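To: rillby-collect mailing list
Subject: Re: [rillby-collect] Episode trimming and open-jaw frames
From: Marmont site

On the trimming question, our answer is to keep the approach segment. Two wrist views from the garment set follow, both with the jaws open and nothing between the fingers. A trimmer keyed on contact would drop both.

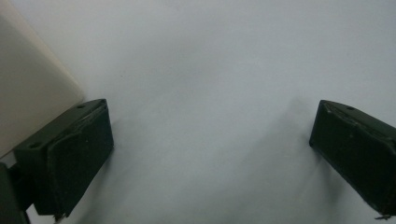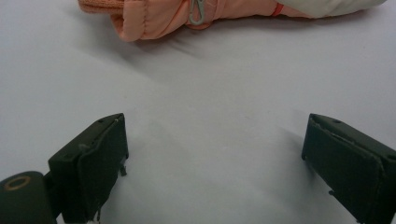 1. Quoted message and replies

The Senero site wrote:
> We have 1,166 episodes in the current garment batch. Of these,
> 262 begin with more than 70 frames in which the fingers hold
> nothing. Proposal: cut every episode to start 70 frames before
> first contact. Saves disk, and the policy sees a higher share
> of grasps. Any objection from the other sites?
>
> Also, does anyone else see the finger shadow being picked up
> as an object edge by the Ledesma segmenter?

Objection to the first point. In the second view the peach quilted item lies well ahead of the jaws, at the top of the image. Frames like that carry the alignment information. If every episode starts close to contact, the policy gets no examples of recovering from a poor starting pose, and we would have to collect those separately at greater cost.

We suggest flagging instead of cutting. Add an integer field, first_contact, to the episode header and let the loader set the sampling weight. Disk is not a constraint at our end.

On the second point, yes. Both views show soft grey shadow on the pale surface beside the fingers, and a segmenter with a low edge threshold will take that as a boundary. Masking the fingers alone will not help, as the shadow extends past them. We dilate the finger mask toward the shadow side before passing it on.

2. Views with little of the item in them

Please don't discard these by colour variance. The first view above is mostly bare surface, with part of a beige object at upper left, and would fail the variance check in the Rillby script. We have set the check to warn only.

3. Next batch

Marmont will record 400 further episodes in November with the same fingers and the same surface. Header changes need to be agreed before then, so please reply on list if first_contact clashes with anything in your loader.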